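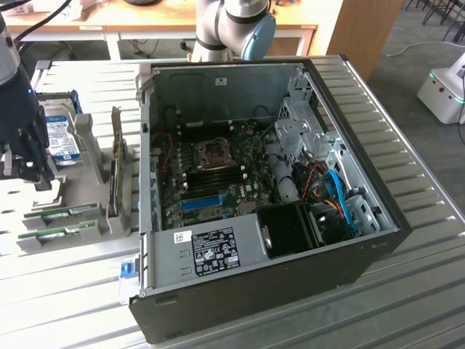
Druveck Opens Desktop Refurbishing Line at Oltgate

OLTGATE, May. Druveck has opened a refurbishing line for desktop computers at its Oltgate site. The line has 11 benches and a planned output of 370 units per month.

Towers are serviced lying on their side with the side panel off. Memory modules, hard drives and circuit cards are kept in a slotted holder next to the case. Boards with an empty CPU socket are inspected for bent contacts before a processor is fitted. Power supplies are load tested for 900 seconds.

Refurbished units will be sold through Kilico with a one-year parts warranty. Trade orders open in June under catalog number 2977.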